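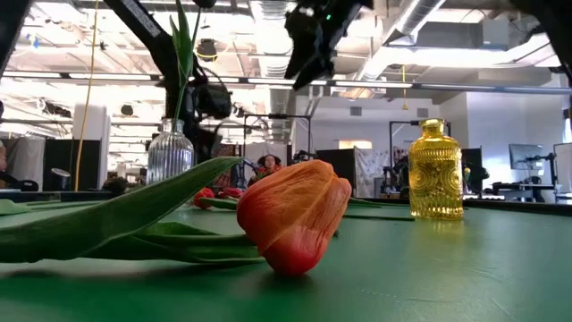 Skutusis open day, July 19, 2019

Quick notes before I lose them. Got in at the second try, the parking lot was full by the time we found the right gate. Badge, coffee, straight in.

Went mostly to find out if any of this can do chores yet. Short answer – some, slowly.

Flowers first. Robot arms, a green table, tulips into vases. Sounds like nothing. But stems bend, leaves get in the way, and a vase neck is a small target. Ebere Briggs walked us through it and was pretty frank. Glass is a pain for the cameras, she said, and a stem never comes out the same shape twice. Her best run since April took 90 seconds for one tulip. My mother does a whole bunch in less, while on the phone.

Shop floor stuff next door, much further along. The Kavent cell was sorting brackets into bins, 808 that morning according to the board, 2 dropped. Boring to watch, which I guess is teh point. Trevor Kowalchuk wanted to know about changeover between parts. Half a day, still. He wrote that down and underlined it.

Missed the Zamora talk on towels, room was full. Someone told me folding works if the towel starts flat. Mine dont.

Would I buy one for the store? For the bins, maybe, if Melard ever gets back to me on price. For the bouquets no. Ask me again in a few years.

Lunch was good – get there before noon, the soup runs out.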